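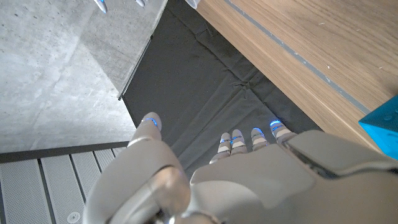

Figure 2. Dark charcoal-grey cloth, one of the plain shades discussed in section 4.

4. What people told me about mending

I went into the Karpenko estate expecting to talk about money. My plan (and I still have the notes to prove it) was to ask each household what they spent on clothes, what they threw out, and what made them decide. By the second doorstep I'd given that up. People wanted to talk about their mothers, about school sewing lessons, and above all about colour.

Colour matters a great deal to anyone who mends at home. Of the 74 people I spoke to, 46 said they would happily patch something dark but would think twice about anything pale. Dark greys and navy came up again and again. One woman told me she buys grey trousers for her sons because she can darn the knees in whatever thread is in the tin and send them off to school without a fuss. I found that rather lovely, and it sent me back to the earlier interviews from Sorkatach, where I'd filed the same sort of remark under "taste" and moved on. It belongs under "repair", and I've recoded those answers for this paper.

The second thing was time. I had asked how long a repair took, which was a poor question. Most people couldn't say, as they mend in front of the telly or while the tea is on, and a hem might be started on one evening and finished a fortnight later. What they could tell me was where the mending pile lived – bottom of the wardrobe, back of a chair, a carrier bag on the landing – and how guilty they felt walking past it. I've kept the guilt in. Earlier writing on home repair tends to skip it, and I think that's a mistake.

Then there's the shop. Until April the Nollico haberdashery on Meltum Road sold thread by the reel and let you hold it up against your cloth at the window. Its last yearly ledger, which I was kindly allowed to read, lists 3,005 sales of thread, most of them a single reel. Several people said they'd mended less after it shut. I can't show that the one led to the other, and a few of them had been mending less for years anyway, but they brought it up without my asking and they were quite cross about it.

I come back to the shop, and to what might take its place, in section 5.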